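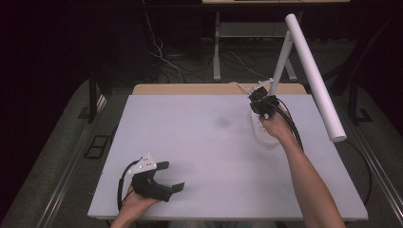

How do you tell which of two hand-held grippers is the better one for your work?

Run both of them through the same short set of tasks, on the same table, with the same objects, and change only one thing at a time. Most of the trouble people have when comparing grippers comes from changing the fingers, the lighting and the operator all at once and then guessing which of them made the difference.

This page sets out the routine we use at Prirnuteck when a new pair of hand-held grippers comes in. It takes one person a morning, or two people a bit less. It was first written by Halima Bashir for our own bench and has been tidied up for general use.

## What you need

- The grippers, charged or wired as the maker intends
- A plain, light-coloured tabletop with nothing on it that you don't plan to pick up
- A desk lamp with an adjustable arm
- A small set of test objects (see below)
- Masking tape and a pencil
- A kitchen scale
- A notebook or a spreadsheet, whichever you'll keep up with

You don't need a robot arm for any of this. The point of the hand-held stage is to sort out fingers, grip and cabling before you tie up an arm for a day.

## Choosing test objects

Pick objects that look like your real work. If you handle bottles, use bottles. If you don't have a particular job in mind, a mixed set does well:

1. A light, hollow cylinder, such as a plastic cup or pot with holes in the side
2. A small solid block with sharp edges
3. Something soft, such as a folded cloth
4. Something thin and flat, such as a card
5. Something heavy for its size

Weigh each one and write the weight on a bit of tape stuck underneath. Our light cylinder is 80 g and our heavy block is 717 g. That gap is wide enough to show up weak motors and slippery pads.

Cylinders are worth a special mention. A holed cup is a harder object than it looks. The edge of a finger can catch in a hole and make a poor grip feel like a good one. Turn the cup a little between attempts so you aren't always closing on the same spot.

## Setting up the table

Wipe the table first. Dust on the surface ends up on the finger pads and the second gripper gets a worse deal than the first.

Mark a start position and an end position in masking tape. Ours are a forearm's length apart. Draw a pencil line across each piece of tape so that you can put the object back in the same place.

Put the lamp at a back corner and bring the head over the working area. If you're recording with a camera, check for glare on the tabletop before you begin. Move the lamp now if you need to, and then leave it alone until you've finished with both grippers.

Stand or sit, but pick one and stick to it. Your reach changes a lot between the two.

## Dealing with the cables

If your grippers are wired, sort out the cables before the first trial. A stiff cable pulls on the back of the gripper and you correct for it without noticing. After half an hour your wrist knows about it.

Let the cable form a loose loop away from your hand and then fall past the table edge. Some people like to run it back along the forearm with one or two soft ties. Jacqueline Langlois does it this way and finds it keeps the weight off her fingers. I find it annoying when I need to turn my palm up, so I leave mine free. Try both and write down which one you used.

Check three things before going on:

- You can reach both pieces of tape without the cable going tight
- The cable doesn't drag over the objects
- Left and right cables don't cross when you bring your hands together

## Checking the brackets

Anything mounted on top of the gripper needs to be tight. Give each bracket a firm wiggle. If it moves, do it up and wiggle it again. A bracket that creeps during the session will spoil any camera or marker data you collect, and you may not find out until the next day.

Note down which mounting holes you used. When the bracket comes off for cleaning it should go back in the same ones.

## The trials

Do them in this order for the first gripper, then all over again for the second. Don't swap back and forth within a task.

### Trial A: straight down

Hold the gripper upright over the object with the fingers pointing at the table. Lower it, close, lift to elbow height, pause for a slow count of two, and put the object down on the second mark. Do this ten times for each object.

Score each attempt as held, slipped or dropped. "Slipped" means the object moved in the fingers but stayed there. Try not to invent more categories. We once had seven and could never agree on them.

### Trial B: from the side

Approach with the gripper nearly level. This shows how much room the body of the gripper takes up. Stubby fingers often do badly here with flat objects because the housing touches the table before the fingertips get under anything. If that happens, record it as "blocked" and move on. You don't need ten goes to prove it.

### Trial C: hand to hand

You need both grippers for this one. Pick up with the right, pass to the left, and put down with the left. Then go the other way. Keep the free hand resting near the close edge of the table until it's needed, otherwise it tends to hover and tire.

If the two grippers are different models, do the pass in both directions and keep separate scores. The gripper that's good at picking up isn't always good at receiving. With the Esteck pair we tried in May, both hands picked up well, but the receiving hand pushed the light cylinder out of the giving hand about one time in four.

### Trial D: slow close

Put the light object on the mark and close the fingers as slowly as you can. Watch for the moment one finger touches before the other. If the object slides across the table before it's held, the fingers aren't closing evenly or you aren't centred. Try again with more care. If it still slides the same way each time, the gripper is at fault.

## Writing it down

One line per attempt. Ours looks like this:

| Gripper | Trial | Object | Result | Note |
|---|---|---|---|---|
| Valtonen | A | cup | held | |
| Valtonen | A | cup | slipped | finger in hole |
| Valtonen | B | card | blocked | housing touches |
| Esteck | A | cup | held | |
| Esteck | A | block | dropped | lifted too fast |

Fill in the note as you go. You won't remember it after lunch. A full session on the two models came to 113 lines for us, with Trial C cut short because of a cable fault.

If you have a second person, let them write and keep out of the way otherwise. Swap over between grippers only if you plan to repeat the whole session with the roles reversed. Two half sessions by different people can't be compared.

## Reading the results

Start with the drops. A gripper that drops the heavy object more than once in ten is out, unless you never handle anything heavy.

Next look at the slips, and read the notes next to them. Slips on one object usually mean the pads are wrong for that surface. Pads are cheap and can be changed. Slips on everything mean the grip force is low, and there's not much you can do about that.

Then consider comfort. Ask whoever did the trials how their hand felt at the end, and write down what they say word for word. A gripper that scores slightly worse but can be used all morning may be the better buy. We chose the Valtonen over the Proklow for this reason, though the Proklow had fewer slips. Its trigger was stiff, and after over an hour of use neither of us wanted to pick it up again.

## Common problems

**The fingers don't open fully.** Check that nothing is caught in the slide. If it's clean, restart the controller with the fingers open.

**One gripper seems slower than the other.** Swap the cables left to right. If the slow side moves with the cable, replace the cable.

**The object tips over when you let go.** You're opening too high. Let the base touch the table and open only when it's resting flat.

**Scores get worse towards the end.** You're tired. Take a break at the same point for each gripper, for instance after Trial B.

**Good scores by hand, poor scores on the arm.** This is common. Your wrist gives a little on contact and makes up for small errors, which a stiff arm won't do. Repeat Trial D with your elbow braced on the table to get a fairer idea of what to expect.

## Before you pack up

Wipe the finger pads with a dry cloth and look at them for wear. Coil the cables loosely and don't wrap them round the gripper body. Leave the tape marks on the table if you'll be back at it soon. If you peel them up, measure the distance between them first and put it at the top of your results, so the next gripper can be tried on the same layout.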